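Domestic and Workplace Storage: Loading and Deflection of Shelves
Curkdale College, Interiors Technician Course
Unit 4 handout

Scope

This unit covers how a flat shelf carries load, how far it bends, and how the bending is kept within limits. Fixings into masonry are dealt with separately. Bring a rule, a calculator and the Plendcombe tables to the practical.

4.1 Terms

Span: the clear distance between supports, measured face to face.
Depth: the distance from front edge to back edge.
Thickness: the vertical dimension of the board.
Deflection: the downward movement of the board at mid-span under load.
Creep: further deflection under a load that stays in place.

Students often confuse depth and thickness in written answers. Depth is horizontal throughout this unit.

4.2 Types of load

A uniform load is spread evenly along the span. A row of books of similar size is normally treated as uniform. A point load acts over a short length, as with a heavy pot or a small appliance. For the same total weight, a point load at mid-span produces more deflection than a uniform load. On a simply supported shelf the ratio is 8 to 5.
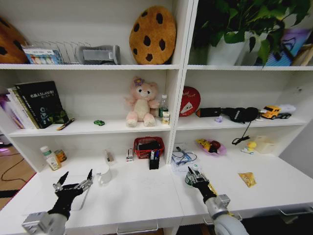
Mixed loads are worked out one at a time and the results added. This is acceptable while the board remains within its elastic range. Where the load is unknown, use the heavier class in the Plendcombe tables and record the assumption on the worksheet.

4.3 Effect of span and thickness

For a given weight per unit length, deflection varies with the fourth power of the span. Doubling the span therefore multiplies deflection by 16. Deflection varies inversely with the cube of the thickness, so a modest increase in thickness has a marked effect. Changing from a 19 mm board to a 21 mm board of the same material reduces deflection by a little over a quarter. Depth has a direct effect only: twice the depth, half the deflection, provided the load is unchanged.

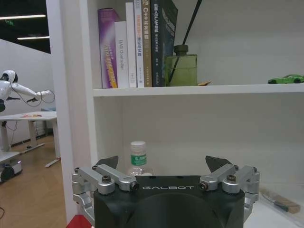

A central upright halves the span and is usually the cheapest remedy. Where an upright is not wanted, a stiffening strip may be fixed along the front edge. The strip should be set on edge, with its larger dimension vertical, and glued along its full length. Screws alone allow slip between the two parts and much of the benefit is lost.

4.4 Support conditions

Loose shelves resting on pegs are treated as simply supported. Shelves housed and glued into the sides have some end restraint and bend less, but the amount is hard to predict — for coursework, ignore it.

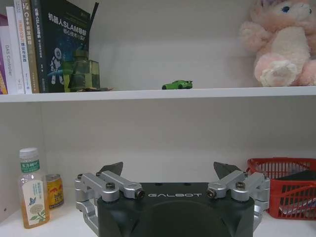
Creep matters most in particle-based boards and in damp rooms. A shelf that passes on the first day may fail the same check some months later. Turning a loose shelf over recovers part of the sag but does not restore the stiffness of the board.

4.5 Coursework

Complete worksheets 2 and 4. Show units at every stage. Hand in at the Pavorbridge site office before the end of November.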